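Printing take-home cards for a midweek kids' program – paper weight?

Posted by Samstead

Our church prints memory verse cards for the children's classes, four to a sheet. We get through 4000 cards between September and June. On 80 lb cover the stack jams in the duplex unit, and on plain copy paper the cards don't survive the trip home. Is there a weight in between that feeds cleanly on both sides?

Posted by Brarkel

Try 65 lb cover. Set the paper type to Heavy in the driver as well as on the tray, or the fuser runs at the wrong speed and the sheets curl. If it still jams, feed from the bypass and print side two as a separate pass.

Posted by draltness_office

we just send ours out, 1000 at a time. never looked back

Posted by Langlois

Agree with 65 lb. Check the grain direction too. Grain parallel to the rollers bends more easily through the duplex path. Load no more than half a tray, fan the stack first, and let side one cool before the second pass – 3 minutes is enough. Cut after printing, never before.

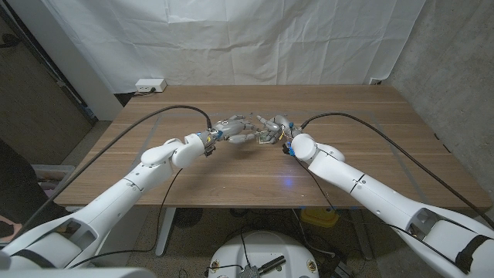
For the cutting, a stack trimmer with a clamp keeps the edges square. Rotary trimmers drift once you go past a few sheets of cover stock.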